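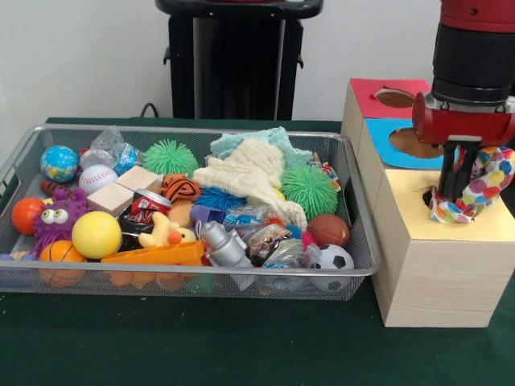 Grivora gripper set, budget review

We bought the Grivora set for the sorting cell at Skoltstead in May, after Margit Halvorsen asked for a figure she could put in next year's equipment plan. The set is two-finger, sold with mounting screws and one spare pair of fingers. Price was 348 before shipping.

Rigid items are easy for it. Blocks and balls went into the boxes at the default force setting. Cloth takes more setup. Fabric bunches around the fingers when it is pushed through a round hole, so allow a slower release and a second push in the program. Tuning that took roughly 20 hours, and that labor cost more than the hardware. Budget for it.

Finger pads wear. Whitlock sells replacements in packs of 6, and I would order one pack with the gripper.

The Clustlow equivalent is listed at 500 and includes force sensing. For hard parts only, the difference is not justified. If half your items are soft, get a quote for both.

Documentation is thin, and the wiring page has an error in the connector table.

Demetrius Calloway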